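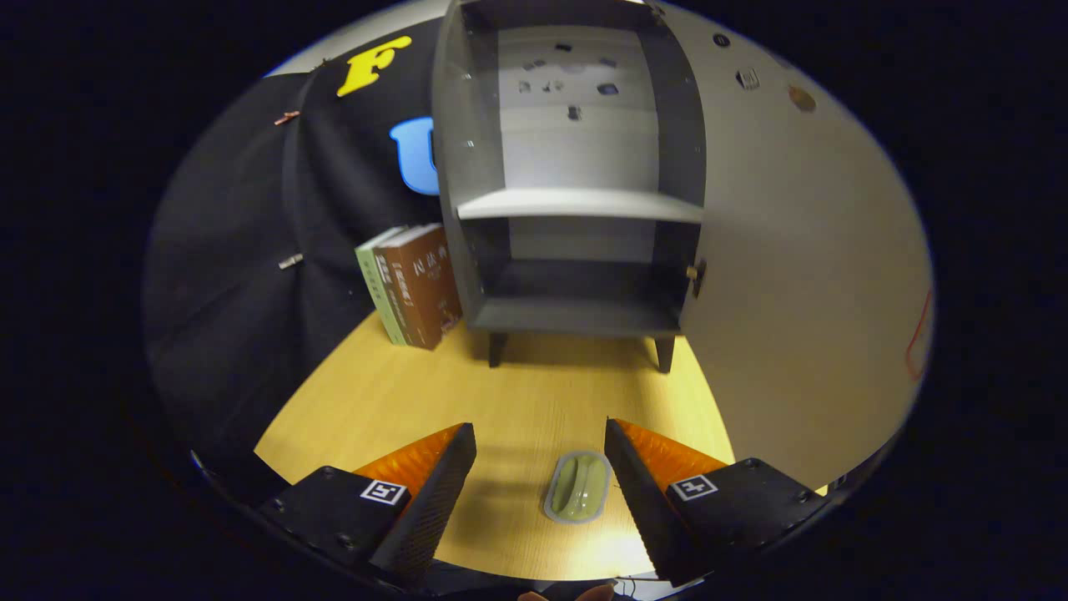

Courses > Practical Robotics > Handouts > Week 9: When the grip goes wrong

Posted in November by Sipho Mofokeng

Good morning, all. I promised you a proper fault to chew on, and the Vakisberg one is still my favourite after all these years of teaching.

The task was a simple pick: take a small flat object from a table and put it on a shelf. The policy had been trained on 200 hand-held demonstrations and did beautifully for a whole afternoon. Then, at run 37, the fingers closed a little high, slid over the rim and carried nothing at all to the shelf – very gently, I must say – and the log cheerfully recorded a success!

Two faults were hiding in there, so please keep them apart in your write-up. The first was the width reading. One finger marker had been stuck back on slightly crooked after cleaning, and the gap was being read 14 mm too wide. The second was the success check, which looked only at whether the fingers had closed.

For next time, read log 3643 and mark the first line where you would have stopped the arm. Bring your reasons, however untidy.

Comments

Bellamy: Is the crooked marker in the log, or do we have to work it out?

Sipho Mofokeng: Work it out, but compare the widths before and after cleaning.

Gandurness: Found it, thank you!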